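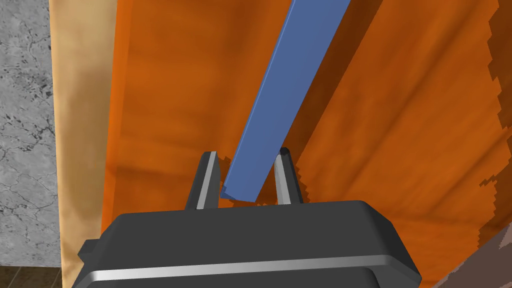 Wrist camera view in the simulator, fingers open, blue bar between them

Gripper closes beside the bar in simulation after I changed the fingers. Where to correct the offset?

Asked by Roksolana Demchenko, Sunday, December 8, 2019
Tags: gripper, simulation, tool center point, Ciltora

Hello everybody. I take care of the model of our pick cell, which is a table, one arm and one two-finger gripper. We keep the model in Ciltora and we try every change there before it goes to the real cell. In April we had the short fingers and all was good. Now the real gripper has longer fingers, so I must put the same ones in the model.

I imported the new finger parts, attached them to the same two joints and started the old pick program. The arm goes above the table and stops with the bar in the gap, as you see. But when I command close, one finger touches the bar much earlier than the other one and pushes it sideways. I have tried 15 times with small changes of the pick position. Sometimes it holds, mostly the bar turns and slips out.

What I have checked until now:
The joint limits are the same as before.
The mass of the bar is correct.
The new fingers are 131 mm long in the drawing and also in the model.

One more thing which I notice: the right finger looks a little tilted to me and the left one does not. I don't know if this is only perspective. Should I correct the tool center point, or is the mistake in the finger itself? I would not like to move all the pick positions by hand.

Thank you for your time.

2 answers

Answer by Gerrit Dekker (accepted)

Please do not touch the pick positions yet. If you shift them you will hide the fault and then it will return on the real cell.

I would go in this order.

First, set the arm still and take the bar away. Open the gripper fully and read the position of both finger joints. Then close and read again. The two values must be the same, or the same with opposite sign, depending how your joints are defined. If they are not, the coupling between the joints was lost at import. This happened to me with the Flumora importer, it makes a new joint and forgets that it should follow the other one.

Second, look at the origin of each finger part. When one finger is a mirrored copy, the rotation is sometimes kept from the drawing and not from the old part. A very small angle at the base is enough that the tip comes late or early, and with long fingers it is worse than with short ones. Looking from the wrist I would not trust my eyes for it, so read the numbers.

Third, and only after this, correct the tool center point. Its distance from the flange must grow by the difference of old and new finger length. The sideways values should stay as they were.

Also check that the collision shape was changed together with the visible shape. If the old short shape is still there, the tips will go through the bar.

Comment by Roksolana Demchenko
It was your second point. The right finger had a rotation of 2 degrees at the base, it came from the drawing. I put it to zero and now both sides touch together. The collision shape was the old one also, I have replaced it. Thank you very much, Gerrit.

Comment by Gerrit Dekker
Good. Save the corrected part in your library too, or the next import brings it back.

Answer by Fedir Hladun

I had similar problem, increase the friction of the finger pads and lower the closing speed. I use 2000 steps per second for the physics and it is more stable. Maybe helps.

Comment by Rostyslav Romaniuk
More friction will let it hold a bar which is gripped crooked, but the real pads will not have this friction. I would leave it as it is measured.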